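3.2 Day numbers and the conversion between calendars

In the second part of the work we need one common way to count days, so that a date written in one calendar can be compared with a date written in another. We follow the usual practice and give to every day an integer, which we call the day number. The day number grows by one at each midnight and does not know anything about months or years. All conversions in Dronoleck are made in two steps, from the source calendar to the day number, and from the day number to the target calendar.

For the solar calendars the first step is simple. We shift the beginning of the year to March, so the extra day of a leap year falls always at the end. After this shift the lengths of the months repeat in a regular pattern, and the number of days before a given month can be found with one multiplication and one integer division. The earlier version by Šindelář and Pan used a table with the twelve values. Both ways give the same result, but the table must be stored two times, once for normal years and once for leap years, and in our code this was the place where most mistakes came in.

For the lunar calendars the situation is more difficult. The arithmetic form has a cycle of 30 years, of which 11 have one additional day. There exist several opinions about which years of the cycle are the long ones, and the historical sources do not always say which rule they follow. We therefore keep the rule as a parameter. When the rule is not known, the program returns all the possible day numbers, and the user has to decide with help of the weekday, if the source gives it.

Integer division needs a special remark. For years before the epoch the dividend is negative, and many programming languages round the result toward zero. The formulas of this section are correct only if the result is rounded down. We write floor division everywhere in the text, also in places where the dividend can not be negative, to avoid confusion.
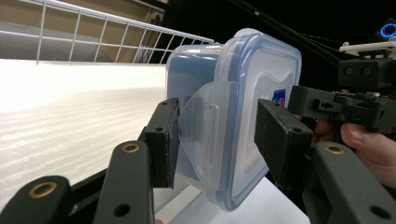 Figure 4. Closed food storage container with locking clip, held in a gripper.

3.3 Test of the conversion

The conversion was tested in two ways. First, we converted every day number in a range of 800 years to each calendar and back again, and we checked that the same number is obtained. This test found one error, in the last month of the lunar cycle, which was corrected by Fragkou in February. Second, we took 600 dates from printed tables and compared them with the output. Of these, 300 belong to the solar calendars and 300 to the lunar ones.

In the solar part all the dates agree. In the lunar part we found 40 dates with a difference of one day. The differences are not spread equally. They come all from the same table, and they disappear when the other rule for the long years is chosen. We conclude that the author of this table used another rule than the one given in its preface, but we could not confirm this from a second source.

The round trip test alone would not show such a difference, as a wrong rule can also be inverted without error. For this reason we recommend to make both tests when a new calendar is added. The question of calendars based on observation, where no fixed rule exists, is left to Section 5.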